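Stamcombe room refit, progress note for Skurkum fund, September

Quick one, full update to follow. Spent 865 so far, mostly tables and chairs. 92 left in the small items line (markers, mugs). Mapplebeck delivery came in, carpet was already down so no hold up there.
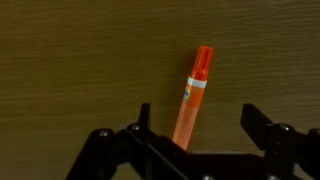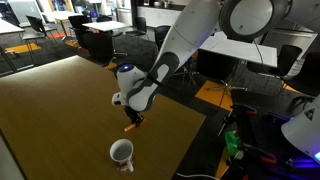 Wood table at Stamcombe, with orange marker. Mug and white tables in second photo.

Still to do: labels for the cabinets, second lamp quote from Skidum. They said 90, want it in writting first. Can we move the next 400 up to this month? Reciepts attached.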